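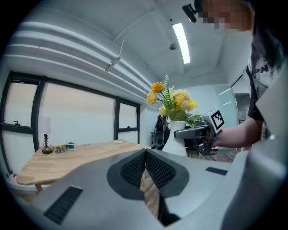 In praise of the fake bouquet

I used to be a terrible snob about artificial flowers. Then I gave a small white vase of them a go near my desk at Senau, orange roses with a big pale chrysanthemum-type bloom and plenty of green, and I'm completely won over!

A desk needs colour. Pale timber, a little lamp, a black window frame - lovely, but a bit sober until something orange turns up. And a light vase can go wherever you fancy: the corner, the windowsill, the far end when you need to spread out your papers.

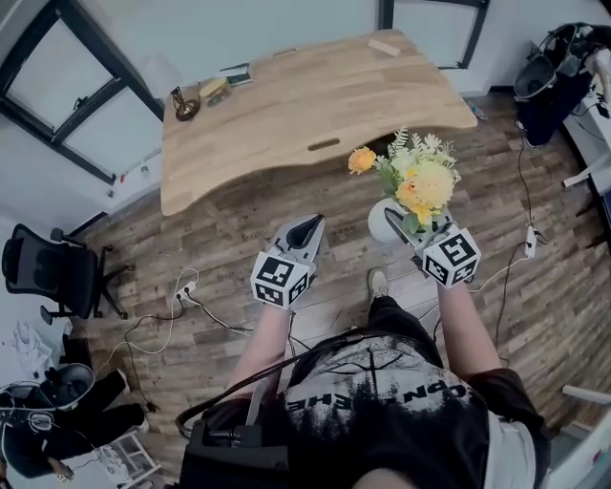

Lech Sobczak disagrees, and wrote to say that fake petals are only dust collectors and he'd sooner have one real tulip for 3 days. Fair enough, Lech, but come and see mine in December.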